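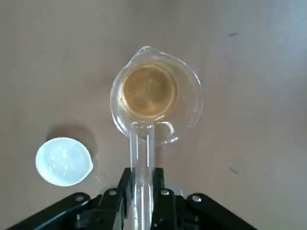

Old glass is better than new glass, one reader wrote to us in March, and he will not hear otherwise. He buys his beakers secondhand, keeps them for decades and says a good spout matters more than a clean label.

Plenty of people who work with liquids at a bench would agree with him on the spout. A beaker is a plain thing: a flat bottom, straight sides and a lip to pour from. It mixes, holds and pours. It was never meant for fine measuring, and the lines printed on the side are a guide. For anything exact, use a graduated cylinder.

At Sikarham, a small supply shop in Brondton, the stockroom list runs to 537 items, and beakers sell faster than the rest. Most buyers ask for the 500 milliliter size. Home dyers and soap makers tend to go bigger, because a batch needs room to be stirred. The shop also carries glass tubes and shallow white dishes. A white dish is handy when you want to judge the color of a tea, a stain or a dye bath. Amber liquids look much darker in a deep glass than they do in a thin layer. 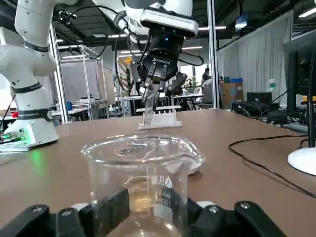
How full should a beaker be? Two-thirds at most, and less if you plan to stir or carry it.

Washing is simple. Rinse the glass soon after use, scrub with a soft brush and mild soap, then rinse again and let it drain upside down. Check the rim with the light behind it. A chipped one goes in the broken glass bin at Sikarham, along with anything that has a star crack in the base.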